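Comparison of Two Finger Pads on a Hand-Held Gripper for Household Pick-Up Tasks

Project report, October. Abhishek Mathur, Els Geerts, Siwan Maddocks

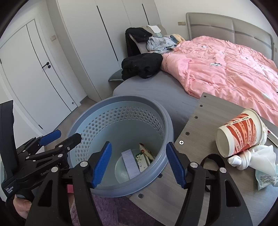 1. Introduction

Hand-held grippers let an operator record manipulation data without a robot arm present. The quality of the recording depends on the camera view, the operator, and the contact between the finger pads and the object. This report deals with the third factor. We compared the blue rubber pads supplied with the gripper against a softer foam pad cut in our own workshop, using light household waste as the test material.

Paper and thin plastic were chosen on the advice of our supervisor, Godelieve Van Hecke. Both deform under load, and neither gives the operator much feedback through the handle. A paper cup lying on its side is a useful case: too little closure and it rolls, too much and the wall buckles.

2. Method

Trials were run in furnished bedrooms with the wastebasket on the floor beside a nightstand. The operator held the gripper in one hand, closed it on an item on the nightstand, moved it over the basket and released it. Cups, crumpled bags and wrappers were used. The order of items was drawn at random before each block.

We recorded 400 trials, split evenly between the two pads. A trial was counted as a success if the item ended up in the basket after a single grasp. Regrasping was allowed so that the recording could finish, but the trial was then scored as a failure. Koen Jansen scored all trials from video and was not told which block used which pad. The pads differ in color, so blinding was partial at best.

Finger closure was logged by the Kivach script written for last year's project. We changed only the file naming and the start trigger.

3. Results

The rubber pads reached a success rate of 83 percent over all items. The foam pads scored lower on wrappers and slightly higher on cups. On crumpled bags the two were too close to separate.

Most rubber pad failures occurred at release. Thin film stayed on one finger after the jaws opened and had to be shaken off. With the foam pads, failures came earlier – the pad compressed before the fingertips met, and flat wrappers slid out during the lift.

Foam wear was visible after 40 grasps, mainly at the lower corner where the pad touches the tabletop. Pads were replaced at that point. The rubber pads were not replaced during the project.

4. Discussion

The release problem matters more than the success rate suggests. Shaking the gripper adds fast motion to the end of the recording, and those segments had to be trimmed by hand before use. A textured rubber surface might reduce sticking, but we did not test one.

Operator skill was not controlled. Maddocks had used the gripper before and the other operators had not. Her blocks were spread over both pads, so the comparison should hold, but the absolute rates would probably change with a different group.

5. Further work

The next group should add a rigid item and a wet item to the set, and should fix the nightstand height. A thinner foam backed with rubber is worth one block of trials. Cutting templates for the current foam pads are stored with the Kivach log files.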